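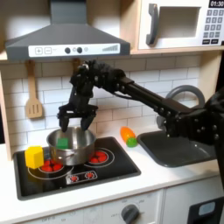 4.2 Setting up the stovetop and sink

1. Stand the kitchen on a level floor, 2 inches clear of the wall.
2. Press the sink basin into the counter until its rim sits evenly, then push the faucet in behind it.
3. Hang the slotted spatula on a hook under the hood.
4. Place the pot on a burner. The two dials on the stovetop are printed and do not turn.

Note – blocks and the toy carrot can be stored in the pot.

CAUTION: The burners do not heat. Never put hot cookware on the Zolow stovetop.

Spare hooks: order part 341.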